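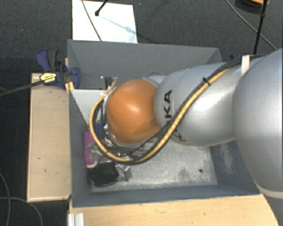 # Warkham Bin Wear

A data card for people who like scratches! Warkham Bin Wear is a collection of notes and labels about the insides of big open storage bins: the floors, the slanted walls, the rims, and all the marks that build up on them over years of things being dropped in and dragged out.

I started it because I wanted to know why two bins bought on the same day can look so different a few years later. One has a floor full of crisscross scratches, the other is nearly clean but has a pale scuff on one wall that keeps growing. I still don't have a full answer, but I have a lot more marks to look at now, and I love looking at them.

## What you get

- `bins.csv`: one row per bin, 98 in total, with color, inside depth, and the year it went into use (blank if unknown)
- `marks.csv`: 1,000 labeled marks, each tied to a bin and a surface
- `labels.md`: the long version of the label guide, with my arguments with myself left in

Most of the bins are gray. There are some green ones from Windelden, and they show pale wear beautifully.

## Labels

| Label | Use it for |
|---|---|
| `scratch` | a thin line you could trace with a pencil |
| `scuff` | a pale, whitish area with soft edges |
| `worn` | a larger patch where the surface has gone lighter |
| `smudge` | a dark mark with no clear direction |
| `dent` | a change in shape, however small |
| `unsure` | anything you've looked at twice and still can't name |

Please use `unsure` freely. A floor with mottled scratches and dark smudges on top of each other is hard to split up, and I'd much prefer an `unsure` to a guess. If a patch of floor has several kinds of wear, give it several rows.

## Surfaces

Every mark is on `floor`, `wall`, or `rim`. Walls are not numbered, which I regret. Bins get turned around so often that "left" and "right" stopped meaning anything by the second visit.

## Known problems

- 48 of the bins come from Nokmont, so their handling habits are all over this set.
- Glare hides fine scratches. Tilt your lamp and look again before writing "clean."
- Lykkegaard bins were wiped before labeling, and their `smudge` counts are low.
- Depth is measured from rim to floor along the slanted wall, so it reads a little long.

## Changes

**June 28, 2021**: split `worn` out of `scuff`, relabeled all the floors. Kieran Pickering caught nine rows pointing at the wrong bin (thank you!!). Rims are next, in July.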